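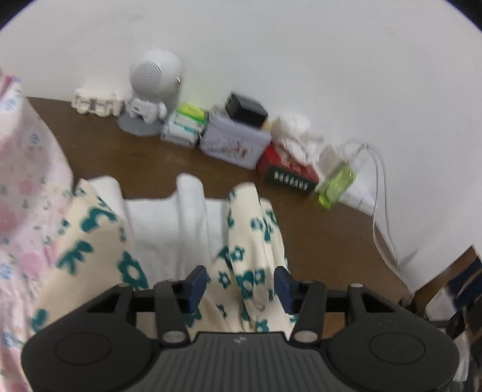

2020/05/27
報道関係各位

**布をたたむロボットの学生競技会「Lotgateカップ」、参加チームの募集を開始
課題はハンカチ、シャツ、そして花柄**

学生ロボットサークルSkestis(スケスティス)は、布の折りたたみを競う学生競技会「Lotgate(ロットゲート)カップ」の参加チーム募集を本日より開始します。ロボットが宙返りをする時代に、当サークルは2年がかりでハンカチの四つ折りに取り組んできました。このたび、その苦労を他校の皆さまにも広く分かち合っていただく運びとなりました。

**自宅の机が練習場に**

当サークルは4月から活動場所を部室から各部員の自宅に移し、手持ち式グリッパーを使って手本の動作を集めています。人間がグリッパーを握って布をつまみ、寄せ、折る。その記録を学習用データにまとめ、夜のオンライン例会で見せ合うという、はたから見れば家事の報告会のような活動です。

集まった手本は現在までに2,000件。このうち学習に使えると判定されたものの数は、部員の士気を考慮して公表を控えます。

扱いにくいのは柄物です。無地の白い布なら折り目の影を手がかりにできますが、花柄では花びらの輪郭と布の端をソフトウェアが取り違えます。4月の試験では、当サークルの認識プログラム「Prorkar(プロルカー)」が花の中心をシャツのボタンと判断し、自信をもって留めようとしました。信頼度の表示は128。上限は100のはずでした。この不具合は修正済みです。

**競技の概要**

- 課題:ハンカチ、シャツ、当日発表の柄物布の3種目
- 制限時間:1種目80秒
- 参加資格:高校、高専、大学に在籍する2人以上のチーム
- 形式:オンライン審査(各チームの活動場所から中継)
- 使用機材:片手または両手のグリッパー。自作、市販を問わない
- 参加費:無料。布は各自で用意

採点は仕上がりの寸法、角のそろい具合、しわの3項目で行います。制限時間内に終わらなかった場合は途中の形で採点します。丸めただけの布にも点は入りますが、多くはありません。人間が手で直した場合、その種目は0点です。

審査用の計測ソフトは、卒業生が立ち上げた開発工房Lehtinen(レヒティネン)の協力により、参加チームに無償で配布します。説明書はまだ半分ほどしかできていません。残りは募集期間中に書き上げる予定です。

**部員のコメント**

代表 Gilang Teoh(ギラン・テオ)
「見学に来る方はたいてい、歩くロボットはないのかとお尋ねになります。ありません。ただ、花柄の布を一度ご自分で持ってきていただければ、こちらの話も少し聞いてもらえると思います。昨年はその手で新入部員を二人獲得しました」

競技担当 Afiq Yeoh(アフィク・ヨウ)
「家で練習を始めてから、母に洗濯物も頼まれるようになりました。データになるので引き受けていますが、グリッパーでやると靴下一足に夕食までかかります。母は最近、頼んでこなくなりました」

**応募方法**

チーム名、学校名、代表者の連絡先、使用予定の機材を明記のうえ、Skestis競技係まで電子メールでお申し込みください。機材が未完成のチームも応募できます。主催者側の機材も完成しているとは言いがたいため、この点で不利になることはありません。

日程と種目別の細則は、応募チームに順次お知らせします。取材はオンラインで承ります。実演をご希望の場合は、時間に余裕をもってお申し付けください。

**本件に関するお問い合わせ**
Skestis 広報・競技係(担当:Yeoh)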